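Urkascombe Gripper Club: Tabletop Pick Set, README

Student project, second release. Read the part about limits before you train anything on this. 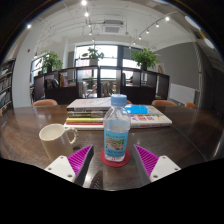
Bottle on coaster, mug to the left, books behind. View from the hand-held gripper.

What is in it

765 short recordings made with a hand-held two-finger gripper and a wide-angle camera. Each one is a single attempt at a single task: pick up the bottle, move the mug, put something back on the coaster, and so on. There are 11 tasks. The full wording of each is in tasks.txt, and the wording matters, so please don't paraphrase it and then write to us that the labels are off.

The tool was moved by students. A robot arm played no part in the recording. We got into this because the club was told that hand-held data transfers to an arm with very little fuss. Some of us still believe that. The rest would like to see it happen on our own arm first.

How it was recorded

Most sessions were after class, with the lights on and daylight coming in through the windows. We didn't control for either. Objects were set out by hand and moved a little between takes. "A little" was never defined, and if you plot the starting positions you will see that people have habits. The bottle ends up near the middle of the table far too often.

Known problems

The table is glossy. The fingers show up as reflections in it, and our first segmentation script treated some of those as part of the gripper. The fix in release two is partial.

The bottle is clear plastic. Anything that relies on depth will have a bad time with the upper half. The label is easier to find, so a model can learn "go to the blue label" and look much smarter than it is. We tried an unlabeled bottle in March and our baseline got clearly worse.

The lens is very wide and the image is a circle with black around it. Straight things near the rim come out bent, and the mug can look like it is leaning. We ship the images uncorrected. Calibration files are in the calib folder, but we would not trust them close to the rim.

Success labels were done by whoever held the tool. You can guess how strict that was. A second group went back over 200 recordings and disagreed often enough that we added a column called checked. Use only the checked rows if you plan to quote a number.

Splits

The test split has 100 recordings, all in the same room as the training split. A good score on it tells you the model knows our room. We would not call that generalization, and we asked the Bermúdez team to take the word off the shared poster.

Baselines

Two are included, Clundico and Asa. Clundico is the larger one and slower to train. Asa is a small network that started as homework. The gap between them is smaller than we expected and we have not worked out why. Seeds are in the config files.

Use

Free for class and club work. Please keep this README with the files. Faces should not appear anywhere. If you find one, send us the recording number and we will pull it.

Last changed 17/08/2023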